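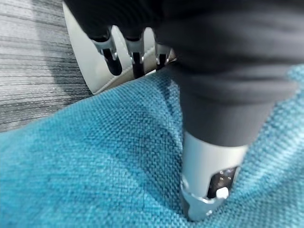
Kátia Barbosa wrote under my last entry that the drum machine still sounds like it is waiting for permission, and that she would prefer it to be wrong sometimes if it would only be wrong on time.

Notebooks > Sound workshop > Live tempo following

Reading time: 4 min

11 Jan 2025

I read the comment twice and I agree with it. In November the follower was too polite. It listened to the organ, computed the new tempo, and then moved there so slowly that the player was already in another place. So today I worked only on the reaction, and I left the sounds alone, even the clap which I don't like.

Setup is the same as before. The Wostholm organ goes out from the lower manual only, into the small mixer, then to channel 3 of the interface. Nustance does the onset detection and sends clock to the Flernis. Pedals are not in the detection signal. I tried them once and the bass notes gave double onsets, one for the click of the contact and one for the note itself.

Material: the first section of Guerreiro, written at 111 bpm. I played it myself, which means with many mistakes in the left hand, but they are regular mistakes and the software does not mind them.

First change: smoothing window from 500 ms to 50 ms. Much too nervous. Every grace note became a new tempo and the hi-hat was running like a person who lost his keys. I put it back and went down in smaller steps. The good area is clearly in the lower half, but the exact value depends on how dense the playing is, so one fixed number will not be enough.

Second change: the follower may now correct the tempo only on beats 2 and 4. I expected this to sound mechanical. It was the opposite for me, the bar has a firm beginning and the push comes after it. When I slowed down on purpose before the bridge, the snare came with me and the kick stayed one more beat. I would keep this even if the rest is thrown away.
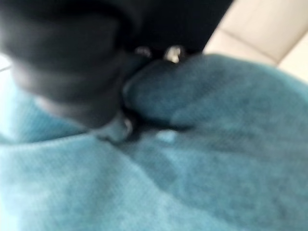
Problems

The swell pedal is still a problem. If I close it during a long chord, the level falls under the threshold, and when I open it again Nustance reads an onset where there is none. In take 4 the Flernis made a fill there. It was a nice fill, but I didn't ask for it. Options are to take the signal before the swell (needs a new output on the organ, I don't want to drill today) or to make the detector ignore slow rises. I started with the second one, not finished.

Rotary speaker on fast also disturbs the detection a little if I use the microphone. With the direct line it is fine. Please use the direct line - the mic track is for the mix only.

Clock jitter: I suspected the cable, changed the cable, same jitter. Restarted the Flernis and it was gone. I do not understand it and I write it here so that we remember it next time.

Takes

Recorded 11 takes, everything live, no edits. Take 7 is the one to listen to first. Take 9 has the better ending but I come in early after the stop. Takes 1 and 2 are with the nervous window, keep them only for comparison. Levels on take 3 are too hot on the organ channel, my fault.

For Kátia: in take 7, listen from the second repeat. The machine is wrong there two times and I think it is on time both times. Tell me if you hear it also.
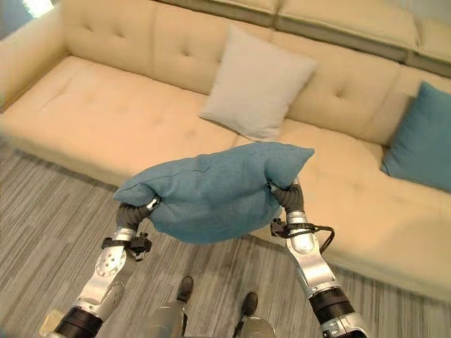

Cream tufted sofa, teal pillow held up in front.

Still to do

- slow-rise filter in the detector, then repeat the long chord with the swell
- let the smoothing depend on the number of onsets per bar
- try the upper manual alone, with percussion on
- find a different clap
- save the Flernis pattern under a proper name, now it is called TEST TEST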